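Chapter 7
Chores: Are We There Yet?

Short answer – no. Longer answer takes the rest of this chapter.

By the end you should be able to say what makes a chore hard for a machine, read a success rate without being fooled by it, and explain why a factory cell and a kitchen are differnt problems. Have Chapter 4 (grasping) handy. Skim it again if March was a long time ago.

7.1 Start with the fridge

Putting food away. Getting food out. A six-year-old manages it. For an arm it means a door, a shelf with another shelf right over it, and things that roll or bruise.

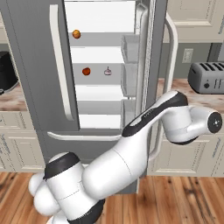

So where does the difficulty sit? Not in the motors. Arms have been strong and precise enough for decades. Mostly it's variety. Shop-floor work at a plant like Brerum's – same part, same tray, 2,000 times a shift – was solved by taking the variety out. Fixtures, guards, good lighting. You can't bolt a fixture to someone's leftovers.

Second problem, contact. Doors swing on arcs the arm has to follow. Shelves get bumped. Radu Avram's group at Windatport ran 500 simulated fridge tasks and sorted the failures by hand. Wrong object: hardly ever. Elbow or wrist hitting something on the way in: most of them. Keep that in mind for exercise 7.3.

Third, recovery. A person who drops a tomato picks it up. Many systems just carry on, holding nothing. 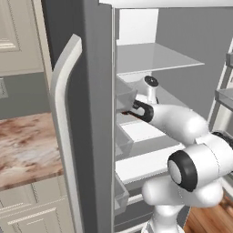
Figure 7.2 Reaching between shelves in simulation. The gripper is at a small dark object on the shelf.

7.2 What a success rate leaves out

Halima Were and Shabani Mutiso tested the Swai controller on around 200 trials and got a number they were happy with. Then they moved to a second kitchen. Number fell by half. Same controller, same arm, other handles.

Ask these of any claim you read, includng ours:
How many kitchens?
Who reset things between trials?
Did a slow success count the same as a quick one?

Simulation helps with the first – kitchens are cheap there. It helps less with friction, soft fruit and sticky seals, see 7.4.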